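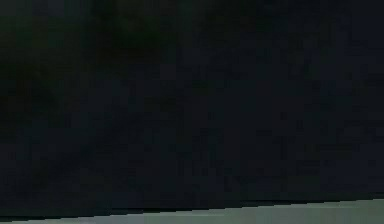
Why does the evacuation announcement play in the departures hall when there is no alarm?

Most often it is a stuck or damp call point on the input side, and the announcement system is only doing what it was told. Check the input log before you touch the message player.

Ticket: Evacuation message playing without alarm, Maes Terminal, Drasano Regional
Opened by: Celeste Leitão, terminal operations
Assigned to: Doaa Nasr, Idus support
Priority: High
Status: Open, monitoring

Wednesday, January 3, 2024

05:52 Celeste Leitão
Message 2 ("please leave the building by the nearest exit") played in departures and in the cafe. Nothing on the fire panel. Nobody had pressed anything at the security desk, and I was standing at it. We had 44 people outside in the cold before the duty manager called it off. Third time since September. The last two tickets were closed as "user error" and I don't accept that for this one.

07:10 Doaa Nasr
Sorry for the rough start. Please send the event log from the Pludell controller for the last 24 hours. Also, was anyone cleaning near the call points?

07:31 Celeste Leitão
Log attached. Cleaners finished on that side at 04:30. I have been asked about the cleaners on every one of these tickets.

08:15 Doaa Nasr
Fair enough. The log shows input 12 closing at 05:51:48 and opening again under a second later. On my copy of the drawings input 12 is the call point by the oversize baggage door. Can someone check the cover and the backbox?

09:02 Celeste Leitão
Checked with the electrician. Cover is intact, seal not broken, box is dry. He also says that call point is on input 14, going by the label in the cabinet. So which is it?

09:40 Doaa Nasr
My drawings may be out of date. Please have him trace the cable on 12. Don't go by the label.

11:25 Celeste Leitão
Traced. Input 12 goes to the old check-in counters, the ones taken out last year. The cable ends above the ceiling tiles with bare cores and a bit of tape. Photos of the label strip and the cable end are in the shared folder. I'd like to know how this passed the annual test.

11:48 Doaa Nasr
The annual test only covers devices on the device list, and that one was removed from the list. The input was left enabled. I have disabled it remotely and the electrician can make the ends safe. I think we can close this.

11:55 Celeste Leitão
Please don't. The cable has been up there for months and we have had three events. Something must move it or the problem is somewhere else. Do the September log entries show input 12 too?

13:20 Doaa Nasr
I found one of the two. It does show input 12. The other log was overwritten.

13:27 Celeste Leitão
Then that's two out of three. Leave it open.

14:05 Doaa Nasr
Left open. Log size increased so entries are kept longer. Changes made today:
Input 12 disabled.
Controller clock corrected, it was five seconds slow.
Updated drawings requested from the installer.

14:30 Celeste Leitão
Electrician has fitted a proper terminal block. He found two more loose cables in the same ceiling, neither labeled. I'll need those inputs identified before I believe any of this is fixed. Also please correct the two old tickets, the words "user error" are still on them.

15:12 Doaa Nasr
Both tickets reopened and linked to this one. Site visit requested for the unlabeled cables, date to follow.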